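Speaker notes: what we learned from making a fundraising record with people who said they couldn't sing

Notes for me, slides for you. Running time is meant to be under half an hour. It has never been under half an hour.

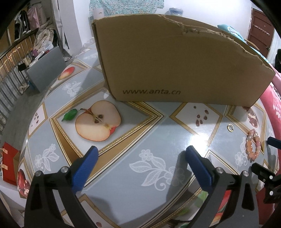
Slide 1: Title

Say hello. Thank the hosts. Check the clicker goes forward. Mention that the full version of the song will be played at the end, so anyone who wants to slip out has been given fair notice.

Slide 2: Who we are

Jarnia is a community choir attached to a drop-in kitchen. The kitchen came first. People were already there, they were already waiting for soup, and one of them had a guitar. We meet in the dining room after the plates are cleared, at four in the afternoon, which rules out most people with office jobs and suits nearly everyone we wanted.

No auditions. I say this at every talk and every time a person comes up afterward to ask what the audition involves.

Slide 3: Why a record

The van died. The kitchen uses it for collecting donated food, and without it we had a lot of generous grocery stores and no way to reach them. We had done bake sales. We had done a sponsored walk, in sleet. Then somebody on the serving line said, "Put out a single," in the tone of a person who would not be asked to organize it.

Pause here. If they laugh, go on. If they don't, go on faster.

Slide 4: The song

Choosing it took longer than recording it. The first list was all famous songs. Then we read up on licensing a cover version and suddenly everybody was keen on original material. We wrote our own over several weeks in September and after, mostly in arguments. It is called "Kumarasinghe," after the street where the kitchen used to be. It doesn't rhyme with anything. We found this out in the second verse.

Lesson for the audience: sing your title out loud before you put it on a poster.

Slide 5: Recording

Play clip one (the false start, with the dishwasher).

We had 3 sessions. The first was in the dining room and is unusable because of the dishwasher you just heard. The second was in a proper studio, Zalero, who gave us a morning at no charge and were very polite about the number of people who turned up. The third was for everyone who had missed the second.

Things to say about singers who are nervous:
Put the confident ones in the middle, never at the front.
Let people keep their coats on.
Do a take and tell them it's a practice. Record it. Ours is the one on the finished track.
Tell them afterward that you did this. Some will be cross. Own up anyway.

Slide 6: Names and credits

Slow down for this one, it matters more than the jokes. Some of our singers did not want their names anywhere. A couple wanted theirs in capitals. One wanted a stage name, then a different stage name after the artwork had gone off. We asked everyone privately, in writing, and again a week before release, and we changed things right up until the last moment we could. If you are working with people who have had a rough time, a photo or a name on a website may be a serious matter for them. Your press release can live without it.

Also: get permission for the recording itself. A nod across a noisy room isn't permission.

Slide 7: Getting it out

We used a distributor called Fundetti. I have no complaints apart from the form, which wanted to know our genre. The choices did not include "lunch."

We sent the single to over 200 radio shows, local papers and blogs. Replies were thin. The ones who did play it were small stations with a presenter who also picks the records, so next time we would write to those first, properly, one at a time, and skip the big mailing.

Slide 8: The numbers

People always want the numbers, so give them straight.

Downloads in the first month: 529.
Raised from downloads, streaming and the bucket at the launch: $1,463.

Most of that was the bucket. Streaming paid for, I think, a tire. Don't go into the streaming rates unless asked, it upsets the musicians in the room.

It was not enough for a van. It was enough for a deposit on one, and the launch night brought in a garage owner who did the rest of the deal on kind terms. I can't put that in a spreadsheet, though I have tried, for a grant report.

Slide 9: What I'd do differently

Start earlier. Write to fewer people. Book the launch in a room with a door that closes. Feed everybody before they sing – we of all people should have known.

Slide 10: Play the song

All of it. Three and a half minutes. Stand to one side and don't mouth the words.

Questions if there's time. Bucket is by the exit.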